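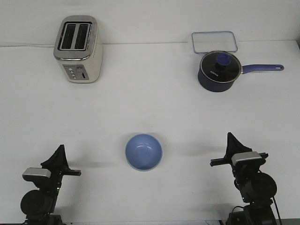 ## Barkon desktop leaflet folder, after one very long local election

I stood for the parish council in Whiteley ward as an independent, so I had no party office, no print shop on account and a front room full of paper. If you've ever hand-folded leaflets you'll know the feeling in your thumbs by the second evening. This time I bought a folding machine, the Barkon desktop one, and I've now run enough through it to have opinions.

My ward has 1,297 addresses on the walk list. I did two rounds of leaflets, an introduction one and then a "please do vote, it's soon" one, plus a small batch of letters for the postal voters. All of it went through the Barkon. I paid for it myself and nobody at the company knows I exist.

### Setting up

It comes in one box with the feed tray already on. You slide the two fold plates in, set the stops for the fold you want, and plug it in. The instructions are a single sheet with tiny diagrams, and the one for the letter fold is printed upside down compared with the one for the half fold, so I spent a good while making beautifully neat leaflets with my own face on the inside. Do a test run with scrap paper first! And mark your stop positions with a bit of tape once you've got them right, as the printed scale wanders a little from what you get.

### Folding

The tray is sold as holding 50 sheets. I found it much happier with fewer than that, especially on the thicker, slightly shiny stock I used for the introduction leaflet. Overfill it and it grabs two at a time, then sulks, and you have to lift the lid and ease the sheets back out by the corner. On ordinary copier paper I could fill it to the line and go and answer the phone.

Half folds come out crisp. Letter folds are good but you do get the odd one where the last panel is a hair off, and if you're fussy it'll annoy you. I stopped being fussy quite early on. Anybody reading a parish council leaflet on the way to the recycling bin is not going to get a ruler out.

It doesn't like anything stapled (fair enough), anything that's been rained on and dried out again, or paper straight from a warm printer. Let a fresh stack sit for a bit and fan it before loading.

The noise is the thing I'd warn you about. It clatters. You can't do it with the telly on, and you can't do it after about nine if you share a wall. I ended up doing mine in batches after tea with the radio turned up.

### How it compares

Last time I stood, I borrowed an Etine, a little hand-cranked one. It was quiet and nearly impossible to break, and I'd happily use it again for a residents' newsletter going to a couple of streets. For a whole ward it was hard work, though – you crank for every sheet, and my shoulder remembered it until October.

I also looked at the Uvberg, which has a counter on the front and a proper catch tray. The Barkon just spits your leaflets out onto whatever's in front of it, and I did miss having a tray. A shoebox lid does the job if you prop up the far end. The Uvberg cost more than I'd set aside for the whole campaign, and I had to think about the spending return as well. On that subject, if you're a candidate, keep your receipt and ask the elections office how they want equipment shown if you'll be hanging on to it afterwards. Mine were very helpful on the phone and I'd rather you heard it from them than from me.

### Things I'd change

- A catch tray, please, even a flimsy one
- A longer lead, as mine only just reached the socket
- Instructions with all the diagrams the same way up
- Rubber feet that grip, because it creeps along the table when it's going full tilt

### Would I buy it again?

Yes, I think so. For one candidate or a small residents' group putting out a few thousand sheets a year it's about the right size of machine, and it packs away on a shelf. If you're folding for several wards at once I'd save up for something sturdier, or get the printer to fold them and pay the extra.

It's been lent out already to a neighbouring ward with a by-election coming, so I'll add a note if it comes home in bits.

**Added 19th April:** it's back, in one piece, with a purple leaflet jammed under the second plate that took me ages to get out. Still folds fine. The rollers had gone a bit shiny and were slipping on thin paper, and a wipe with a damp cloth sorted that out. They're meant to be cleaned every so often, according to the sheet, and I hadn't done it once.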